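February, bin picking, Rutora planner

Moved the collision check for the bin walls out of the grasp sampler and into the planner. Sampling now takes 35 ms per cloud, and the wall margin lives in one config file. Birsen's replay set has 1,392 grasps; I reran the first 800 and the rejects match the old code except for 2, both flat on the floor near a wall.

Thin shiny things are still the weak spot — depth drops out on the bent metal utensils, and the segmenter merges one with the purple spoon it crosses.
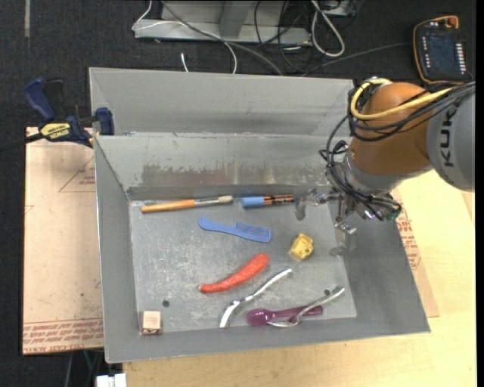

Umut wants the merge threshold lowered. I'd try masking by color first. Branch is goster-walls, not merged yet.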